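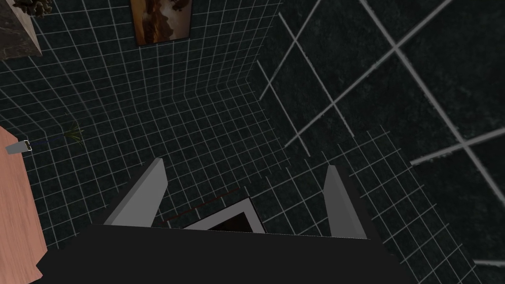

Robot gripper over a tiled room, computer render

How to make one watchlist from several streaming services
By Toivo Salminen

In our home we pay for two streaming services, Nostent and Urkine, and we have also the free channels that come with the Zolar TV box. Each of them has its own list where you can save films and series for later. For a long time I saved everything everywhere. In the evening we opened one list, then the other, then went back to the first, and at ten o'clock we watched an old comedy episode which we had seen already.

In August I put all the lists together in one spreadsheet. It took me one rainy afternoon, almost 3 hours, and after that it needs only a few minutes per week. I describe the steps as I did them. The menus in your services can have other names, but the idea should be the same.

What you need

A computer with any spreadsheet program. The free ones are good enough.
Your passwords for the streaming services. Please check them before you begin.
A phone, if you want to look at the list from the sofa.

Step 1. Get your saved titles out

Some services let you download your data and some do not. In Nostent you open Account, then Privacy, then Request my data. The file did not come at once. I received an email with a link the next morning, and the link was valid for a short time only, so do not leave it in the inbox.

The Nostent file had 2,503 rows, which frightened me a little. Most of the rows were viewing history and not saved titles. Every episode has its own row, and if you stopped an episode and continued it later, there are two rows. Look for a column with a name like "type" or "list", and filter it so that only the saved titles stay. Copy these into a new sheet. Keep the original file untouched in another folder.

Urkine has no download of the list. There I opened the list in the browser, scrolled slowly down to the end so that all titles were loaded, selected the text with the mouse, and pasted it into the spreadsheet as plain text. You will get some rubbish between the titles, for example "New episodes" or "Leaving soon". Sort the column by alphabet and these lines come together, and you can delete them in one go. But write down first which titles had "Leaving soon" beside them! I did not do this and had to go back.

With the Zolar box I typed the titles by hand. They were not many.

Step 2. Make the columns

My first version had fourteen columns and I stopped filling them in after a week. Now I use these:

Title
Film or series
Where it is
Length
Who wants to see it
Leaves on
Note

For a series I write the length of one episode, and in the note I write how many seasons there are. "Who wants to see it" has only the first letter of the person, or "all". The note is for things such as "Anna from work recommended" or "sad, not before sleeping".

A column for genre I do not recommend. I spent too much time thinking if a film about a bank robbery at a wedding is a crime film or a comedy, and then we never searched by genre. If you are a person who chooses by genre, add it, but keep the number of genres small.

Step 3. Remove the duplicates

When all was in one sheet I had 388 titles. The same film is often in two services, sometimes with the year after the name and sometimes without it, sometimes with "The" and sometimes not. The command Remove duplicates finds only the titles which are written in exactly the same way. I used it first, and after that I sorted by title and read through the list with my eyes.

If a film is in both services, keep one row and write both names in "Where it is". This is useful later, when you think about canceling one of them.

Be careful with remakes. Two films can have the same title and be thirty years apart. In this case put the year in brackets after both of them.

Step 4. Throw away what you will not watch

This was the hardest part for me. A saved title feels like a promise. I went through the rows and asked for each one if I would start it tonight, supposing that I was not tired. If the answer was no, I moved the row to a second sheet with the name "Maybe". So it is not deleted, and it does not disturb.

Documentaries were the biggest group that moved. It seems that I like to save documentaries more than I like to watch them.

If you share the list with family, do not remove the titles of other people without asking. My daughter noticed within one day that a skating series was missing.

Step 5. Mark what leaves soon

Films come and go in the streaming services, and the small notice is easy to miss. Once a month I open both apps and look at the section for leaving titles. Then I write the date into the column "Leaves on" and sort the sheet by this column, earliest first. The empty ones go to the bottom in my program. If in yours they go to the top, filter them out.

You can also set a color for the cells automatically. In most programs it is called conditional formatting. Choose the column, choose the rule "date is before", and write the formula for today plus 14 days. I made mine orange. Red looked too much like an error.

Step 6. Put it on the phone

Save the sheet in a cloud folder and open it with the phone. Freeze the first row so that the headings stay visible when you scroll. On a small screen I hide the length and the note, otherwise the text becomes too small to read in a dark room.

To share it, send the link with permission to edit if you trust the person with your sorting, and with permission to comment if you do not. In our family my wife edits and the children comment.

How to choose in the evening

We use the filter for length first. On a work night we look only for things below 100 minutes. Then we filter by person, so that the same one does not decide always. From what remains, each of us may name one title, and if we do not agree in five minutes the oldest row in the list wins. You can of course make other rules.

For series we have the limit of 2 at the same time. Before this we had five series open and I mixed up the detectives.

After watching, delete the row or move it to a third sheet called "Seen". I move it, and I add one sentence of opinion. It is nice to have when a colleague asks for something good and your head is empty.

Common problems

The letters look strange after opening the file.
The file was probably opened with the wrong character set. Close it, use Import instead of Open, and choose UTF-8. The Finnish and French titles in my list were broken before I did this.

The dates are sorted wrongly.
They are saved as text. Write one date again by hand and see if it moves to the right side of the cell. If it does, you must convert the whole column.

The title in the list is not found in the app.
Try the original title. Services translate names in different ways. It can also be that the film has left already, or that your profile has an age limit turned on.

The subtitles are missing in my language.
This you see only when you open the title. I have added "no sub" to the note for such films. For the discs that I own I look for subtitles in Dobos, but with the streaming apps it does not work.

Is there not an app for this?
There are several, and I tried 3 of them. One did not know the Zolar channels and the other two wanted to show me advertisements for films I had already marked as seen. If you have only the big services, an app may be easier for you than the spreadsheet.

If you have a way to get the list out of Urkine without copying by mouse, please write it in the comments. I will add it to step 1.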